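Keeping Tomatoes and Soft Fruit: Storage Notes
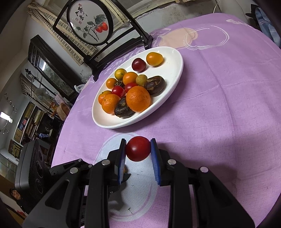
Cherry tomatoes and other small fruit on a white plate.

Last revised December 26, 2022

Tomatoes

Store unripe tomatoes at room temperature, out of direct sun, stem scar down. Moisture leaves the fruit mainly through the scar, and mould usually starts there. Large varieties should sit in a single layer. Cherry types can be stacked two deep in a shallow dish.

Ripe tomatoes will hold for two to three days on the worktop. After that, move them to the door of the fridge or the top shelf, where it is least cold, and take them out an hour before eating. Flavour loss in the fridge is real in under-ripe fruit and small in fully ripe fruit.

Do not wash before storage. If the fruit arrives wet, spread it on a tea towel until the skins are dry.

Split cherry tomatoes go in the pan the same day. For a quick sauce, 200 g of split fruit, a spoonful of oil and a pinch of salt will cook down in ten minutes over a medium heat.

Grapes

Keep grapes on the stem, unwashed, in the coldest part of the fridge. The perforated bag they are sold in is suitable. A sealed box is not, unless the lid is left ajar. Cut stems with scissors; pulling leaves a tear at the top of the grape, which leaks and spoils its neighbours.

Loose grapes should be used first. They also freeze well: wash, dry, freeze on a tray, then bag. Use within three months.

Containers

We have tried three sorts over the past few winters.

Gasent vented boxes: the sliding vent is useful for grapes and berries. The seal hardens after a year or so of dishwasher use. Wash by hand.

Skareo glass dishes with push-on lids: no vent, so line with kitchen paper and change it every second day. Heavy when full. Best for cut fruit.

Plain ceramic plate, uncovered: adequate for anything that will be eaten within two days. A raised rim stops round fruit rolling off.

The Cakelano mesh dome keeps flies off a plate in summer. It has no effect on shelf life.

Ripening

Tomatoes picked green will colour in a paper bag with a banana. Check daily and remove any fruit with soft spots. Below 10°C ripening is very slow, so a garage in February is no use; a kitchen cupboard away from the oven is better. Grapes do not ripen after picking.

Mixed bowls

Apples, bananas and pears give off ethylene and will shorten the life of anything beside them. Tomatoes both produce it and respond to it. A mixed bowl is for serving. Sort it again at the end of the day and return the grapes to the fridge.

Washing

Rinse under cold running water immediately before serving and rub the skins lightly. Washing-up liquid should not be used on fruit. For dusty grapes, swirl the bunch in a basin with a teaspoon of bicarbonate of soda, leave for a minute, then rinse twice.

Stains on table linen

Tomato: scrape off the solids, flush from the back of the cloth with cold water, work in a little liquid detergent and leave for 30 minutes before washing. Check the care label, then wash at 40°C, or at 60 if the label allows it. Do not tumble dry until the mark has gone.

Dark grape juice: as above, with a tablespoon of white vinegar in the first rinse. Test dyed cloth on the hem first, purples and reds in particular.

Oil from a dressing: detergent first, water second.

See also: Root vegetables in sand; Descaling a kettle; Freezing herbs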